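Home | News | Products | Support | Careers | Contact

Print this page | E-mail this page

Clinard Publishes Results of Gripper Comparison for Two-Arm Shoe Packing

Long-finger parallel jaw selected as the default for the Godoy packing cell; controller trials continue

STIRUTMONT – Clinard, a maker of end-of-arm tooling and control software for light packing work, today released the results of a bench comparison of three gripper types and two arm controllers on a two-arm shoe packing task. The work was carried out at the company's applications lab in Stirutmont over 29 working days. It covered 2000 attempted packing cycles, of which 1696 were completed without an operator stepping in.

The comparison was set up to answer a narrow question from customers of the company's Godoy packing cell: which gripper should be fitted when the same station has to handle both the shoe and the box it goes into. Footwear is a hard case for a single tool. The upper is soft and changes shape when squeezed, the sole is stiff, and the carton has thin walls that bend under light side loads. Packing paper adds a further problem, as it can be caught by a finger and pulled out of the box on the return stroke.

Grippers tested

Three tools were mounted in turn on the same pair of arms. The first was a parallel-jaw gripper with long, pointed fingers. The second was the same gripper body with short, wide fingers faced with rubber. The third was a vacuum tool with a single bellows cup, which was included as a baseline for carton handling and was not expected to do well on fabric.

All three were run with the same arm speed limits, the same camera calibration and the same set of shoes. Sizes and styles were mixed, with canvas, leather and knit uppers included. Grip force was set once per tool at the start of each day and was not adjusted between cycles.

The long-finger tool had the highest completion rate of the three and was the only one that could both hold a shoe from above and reach down inside the carton wall to press the paper flat. The short-finger tool held the shoe more firmly and showed less rotation during fast moves. It also struck the carton rim more often on entry, and most of its stops were logged at that step. The vacuum tool lifted closed cartons reliably but lost its seal on canvas and knit uppers, and it was withdrawn from the shoe-handling portion of the test after the first week.

"The short fingers are the better tool if all you want to do is hold a shoe," said Ignacio Montecinos, who leads applications engineering at Clinard. "The trouble starts when you put the second shoe in. By then there is very little room left beside the first one, and a wide finger has nowhere to go. We measured finger clearance at the toe and at the heel, and the heel is where the short tool ran out of space."

Finger wear was checked at the end of each day. The pointed tips showed light rounding after 915 cycles and were replaced once during the trial. Clinard will list the tips as a wear part and will supply them in pairs.

Controllers tested

The second part of the work compared two ways of controlling the arms. In the first, each arm ran on its own controller, and the two exchanged position data over the cell network. In the second, both arms ran from a single Trododness motion controller, with one clock and one shared collision model.

With separate controllers, the arms had to be given fixed zones on the table, and only one arm at a time was allowed above the open carton. The shared controller removed the zones. One arm could stay beside the carton, ready to hold it or move the paper, while the other brought the shoe in.
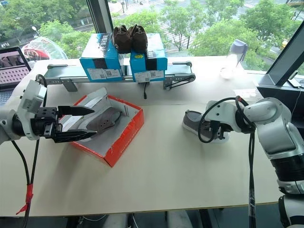 Cycle time improved under the shared controller, mainly through shorter waits at the handover point. The gain was largest on the second shoe of each pair and smallest on carton pickup, where only one arm is in use. Clinard is not publishing cycle times with this release, as the arms were held below their rated speed throughout the trial and the values would not reflect a production cell.

"You can get a long way with two controllers and a good set of rules," Montecinos said. "What you can't do is have both arms working close to the same carton and trust that neither one is acting on old data. We had stops with the separate controllers that we could trace to a delay on the network. We didn't see that type of stop with the shared one. We saw others, mostly in path planning when the cables came near a joint limit, and those are still open."

Cable routing was recorded as a separate item. Several of the early stops came from gripper cables pulling tight when the wrist turned past its midpoint. The routing was changed during the first week, and the affected cycles remain in the published totals.

Known limits

The comparison was run at a bench, in daylight, with trained staff present. Carton presentation was manual, and lids were opened before each cycle. Lid closing was not tested. Laces were left as supplied, and no attempt was made to sort left and right shoes by vision; the order was given to the controller ahead of time. Results for boots, sandals and shoes with a high heel should not be inferred from this work.

Availability

The long-finger parallel jaw will become the default tool for new Godoy orders. The short-finger version remains available as an option for stations that handle shoes only. Existing Godoy users can fit either set of fingers to the current gripper body with four screws and a recalibration. A software update with the revised grip settings will be sent to registered sites in December.

Support for the Trododness controller is offered as a preview and is limited to two-arm cells. Clinard will continue testing with the shared controller and will add lid closing to the next round. The test procedure, stop log and finger drawings can be requested through the applications lab.

About Clinard

Clinard designs grippers, fingers and control software for packing and kitting stations. The company's products include the Godoy packing cell and a line of replacement fingers for parallel-jaw grippers. Its offices and applications lab are in Stirutmont.

Press contact: Ignacio Montecinos, Applications Engineering, Clinard, Stirutmont

Print this page | E-mail this page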